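Cup Diary

January 31, 2022

Back at the bench after a weekend of telling my mother that I work in artificial intelligence. She pictures a lot of glowing screens. What I do, for most of the day, is move a blue cup toward a plate. 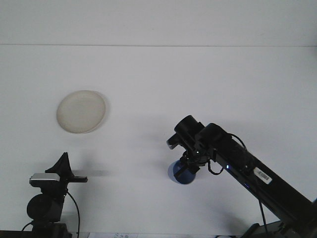 Morning

Started at nine with the heating off, so my hands were slow, so the arm was slow, so the first batch looks like it was performed by someone very old and very careful. I kept it. Lefteris Michailidis says slow is fine as long as it's smooth, and that the thing we should really fear is dithering. If I hover over the plate for three seconds deciding where to put the cup, the model will learn that hovering is part of the job and it will hover forever, in every kitchen in the land, with great confidence.

I am a ditherer by nature. I take ages in front of a sandwich counter. It is a strange feeling to know that your character flaws are being written to disk fifty times a second.

The task sheet for Kasberg (that's this round, the names come from a list somebody made before I was hired) reads in full: "Pick up the cup. Put it on the plate." I spent most of an hour on the phone with Irkbridge over those two sentences. Does the cup have to be upright? Yes. In the middle of the plate? Not necessarily. If it lands on the rim and slides in by itself, is that a success? Long silence. They're going to get back to me. I've been marking those "success, ugly" in the notes column, which I'm fairly sure no script reads.

Also asked if I should move the plate more between takes. I'd been putting it back in nearly the same spot far on the left out of pure habit, and the man on the phone said, very kindly, that they already had plenty of that spot. So from ten thirty on I moved it every single time. Near, far, half behind where I like to put it, once so close to the cup that there was hardly any task left. I found that I have no talent for randomness. After a dozen "random" placements I looked at the plot and had drawn a tidy little arc. Rolled dice after that, with dice borrowed from the board game shelf in the break room.

Threw out 5 takes before lunch. Three were bad grips, one was a sneeze, and one was perfect except that I'd forgotten to press record. That last one was the best work I've done since I joined. Smooth approach, clean release, hand away. It will never teach anyone anything.

Afternoon

Lunch was soup. Noticed myself lining up with the spoon from directly above.

Lefteris came by at two and watched over my shoulder, which made me dreadful at it. He wants some failures on purpose now: miss the cup, back off, try again, get it. The idea is that the model should see what a recovery looks like, and at the moment it has only met people who get it right. I said I could supply any number of natural failures. He said mine were the wrong kind, too panicky. So I spent an hour practicing making mistakes calmly. I think my mother would find this harder to explain to her friends than the glowing screens.

We had a small argument about whether a faked miss teaches the same thing as a real one. My view is that I always know where the cup is when I miss it on purpose, and that this shows somehow in the way I come back. His view is that I should do a couple of hundred and then we'll see. His view won, on account of his being in charge of the schedule.

The count at close was 1267 good episodes for the whole round. Cesascombe is supposedly well ahead of us, though they're doing sponges, and I don't believe a sponge should count the same as a cup. You can grab a sponge anywhere. I raised this in the group chat and got back a picture of a sponge.

Watched the current model run for a few minutes before shutting down. It went for the cup, hesitated just above it, came a touch to the left, and went down. I know that touch to the left. I do it with my chair.

Tomorrow: ask again about the rim. Label the afternoon's deliberate misses before I forget which were deliberate. Return dice. Kouris starts in May and is meant to be bowls, about which I have heard nothing good.

Contact | © 2022 Cup Diary | Back to top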